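A Gripper You Hold in Your Hand

Wimska's new kit teaches small jobs to a robot arm by having a person do them first

February 19, 2020

Clive Lambert spent most of a morning opening drawers. He opened them slowly, then fast, then with his elbow tucked in as if he were working in a closet. On his wrist was a strap, and in his hand was the Sokol, a two-finger gripper that Wimska begins shipping in March.

The Sokol is sold to workshops that already own a small robot arm and are tired of programming it. You squeeze the handle, the fingers close, and a camera above them records what happens. The recordings go into a program called Daduvine, which turns them into movements the arm can try for itself. The company says a simple task needs 89 recordings before the arm is worth testing.

Lambert runs the trial bench at Stoterwood, a repair shop that fixes sewing machines and small motors. He has had the kit for 5 weeks. The job he picked was fetching parts, because his staff do it all day and none of them like it.
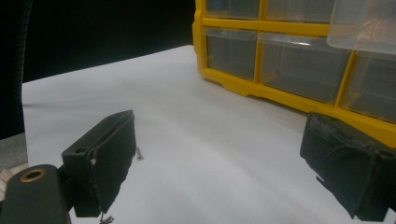
Small parts are a hard test. A drawer lip gives the fingers very little to hold, and clear plastic throws reflections that change every time the lamp moves. Lambert's first batch of recordings was made under a bright desk light, and Daduvine rejected 13 of them. He switched to softer light and the rejections mostly stopped.

The hardware is easy to live with. The fingers are plain blocks held on by screws, so a worn one can be swapped in a few minutes. The padding is the weak point. It scuffs quickly and picks up lint, and Wimska includes only two spare sets. Lambert now cuts his own from rubber sheet.

Weight is the other complaint. An hour with the Sokol is fine. After two, the wrist starts to ache, and the recordings get sloppy. The strap helps a little, but it fits large hands better than small ones.

Daduvine itself is slow to start and quick after that. It flags bad recordings clearly, though the manual does a poor job of explaining why one was flagged. Support answered Lambert's emails the next day.

The shop's arm can now open the drawer it was taught and close it again. Picking out a single washer still fails more often than it works. Lambert plans to record another batch once the new pads are glued on.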